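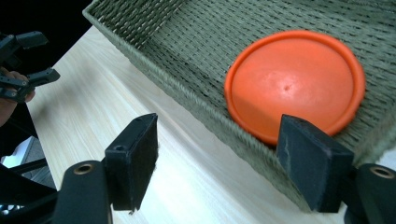
A green woven basket with an orange disc in it, on a table at the Pärn community house.

Toy lending shelf opens again in Pärn, now with baskets

The toy lending shelf at the Pärn community house is open again from this Saturday, after a pause that lasted most of the winter. Families can borrow one basket at a time and keep it for up to 40 days. The service is free, but a card from the house is needed, and a parent must sign for it.

Before the pause, the toys were kept in big cardboard boxes under the stairs. Small parts went to the bottom and stayed there, and many games came home incomplete. Siv Aasen, who has run the shelf for 6 years, decided in January to change the system. Now every toy or small group of toys has its own basket with low sides, so parents can see what is inside without taking everything out.

"In the old boxes the children were digging, and they took always the same three things from the top," says Aasen. "With the baskets they walk along the shelf and choose. It goes slower, but they go home with something they want."

The baskets were woven by members of the evening craft course under Kristaps Lepik. They use a thick cord, and the rim is rolled so that small hands can hold it well. Lepik says the weaving itself is quite easy to learn, and that the rim is the part where most beginners need help. One basket takes him two evenings. A new member should count on five.

The cord was bought with 642 euros from the autumn book sale. A part of the same money went to replacing toys that were cracked or had sharp edges. Wooden puzzles with missing pieces were not thrown away. They are in a separate place near the door, and anybody who likes to cut new pieces can take them home.

The collection has toys for indoors and for the yard. There are building blocks, picture cards, stacking cups, two sets of skittles and several things for throwing and catching. Electric toys are not accepted at the moment, as the house has no place to store batteries and chargers.

Imre Szekeres came on the trial evening with his two daughters. He was pleased with the new order, but he would like a longer opening time. "We live on the other side of the river, and when I finish work the shelf is already closed," he says. Aasen answers that a second evening is possible in spring if enough people offer to sit at the desk. At present there are three, and the opening hours depend on them.

Borrowers are asked to wipe the toys with a damp cloth before they return them. The baskets should not be put in the washing machine or left out in the rain. If something breaks, it is enough to say it at the desk, and there is no fine. When a basket comes back late more than twice, the family has to wait one month before borrowing again.

The shelf is on the ground floor, to the left of the coat hooks. It is open on Saturday from 10 to 1. Toys in good condition can be brought at the same time, and please not left outside the door. Places in the craft course are still free, and the cord is included in the price.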